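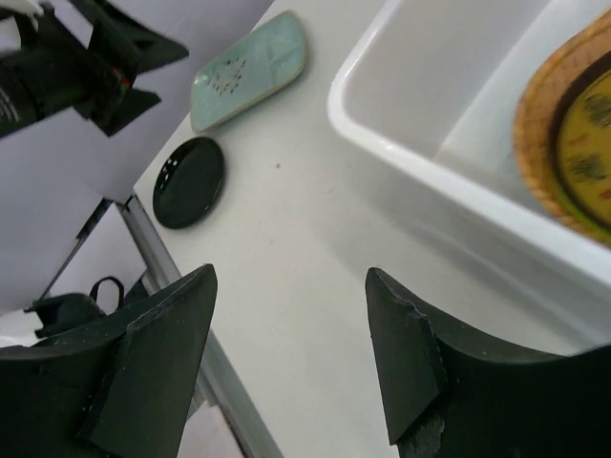 October 9, 2024
Candidate statement coding, pilot batch

Pulled 200 statements from the Osus archive, all from the Jonel council race. Sources are press releases, debate transcripts and posts from official campaign accounts. Same codebook as the January draft apart from the split in category four, described below.

Twelve dropped before coding. Nine were reposts with no added text. Three were event notices that the scraper had filed as statements because the candidate's name was in the subject line. That leaves 188. Both coders did the full set without seeing each other's sheet. Osvaldo Sorrentino coded in the Trastudex interface, I used the flat export. Should use the same one next time. The export strips line breaks, and a few of the longer releases read differently without them.

Codebook changes

1. Category four was "position on transit levy." It is now 4a (supports or opposes the levy) and 4b (supports or opposes putting the levy to a vote). The two were getting merged, and a candidate can hold one without the other.

2. Attacks on an opponent's position no longer count as a statement of one's own position. If the text only says the opponent is wrong, code it as 7 and leave 4a and 4b blank.

3. Conditional support ("if the numbers work") goes in as support with the condition flag set. Do not code as neutral.

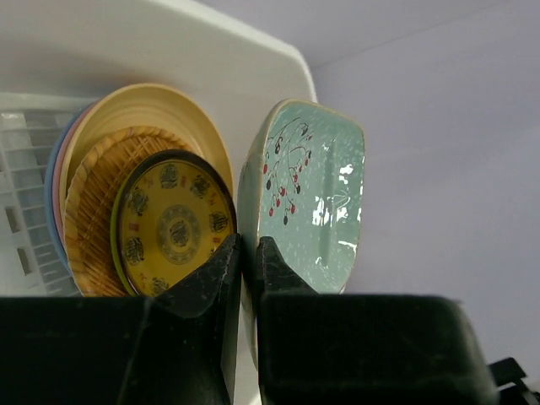
Agreement

Disagreements on 13 of 188, so raw agreement is 93 percent. Looks better than it is. Category one (biographical and general campaign text) is large and easy, and it pulls the figure up. Want per-category numbers before this goes in any write-up.

Of the 13, eight are on 4a/4b. In all eight the candidate says voters "deserve a say" and then lists objections to the levy in the next sentence. Osvaldo read those as opposition to the levy plus support for a vote. I coded support for a vote and left 4a blank, on the grounds that listing objections is short of stating a position. On rereading I think his version is closer to what a voter would take from it. The rule should cover this explicitly.

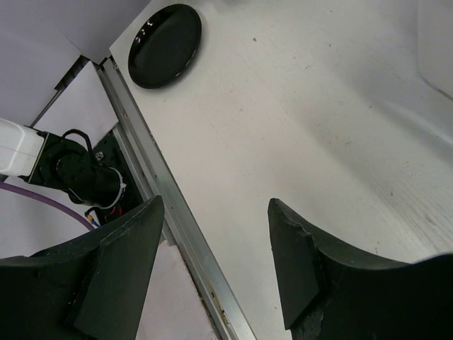 Three more are the condition flag. One of us set it and the other missed it, no real dispute about content. The last two are debate answers where the transcript gives the wrong speaker. Checked against the audio. The transcript has the moderator's follow-up run into the candidate's answer, so the question got coded as a position. Corrected both in the master sheet and noted the timestamps.

Timing drift

Compared the levy statements before and after the Bai debate. More 4b codes after it, fewer 4a. Could be candidates moving to the procedural question to avoid the substantive one. Could also be that the post-debate material is mostly short posts – less room to state a position. Can't separate the two with this batch. Source type needs to go in as a control, and the archive has it only as free text ("press rel.", "PR", "release"). Needs cleaning first.
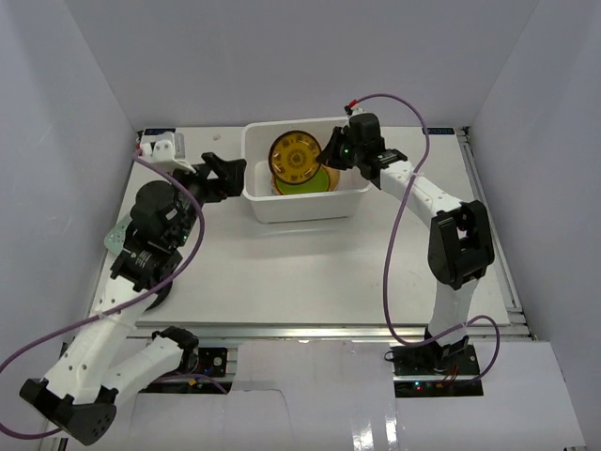
Two robot arms and the white bin, with two round yellow objects inside.

To do

– Write rule for "deserve a say" plus objections, with two worked cases.
– Recode 4a/4b on the full set under the new rule, both of us, same interface.
– Agreement by category.
– Normalize the source type field.
– Ask Osvaldo whether the Trastudex export can keep line breaks.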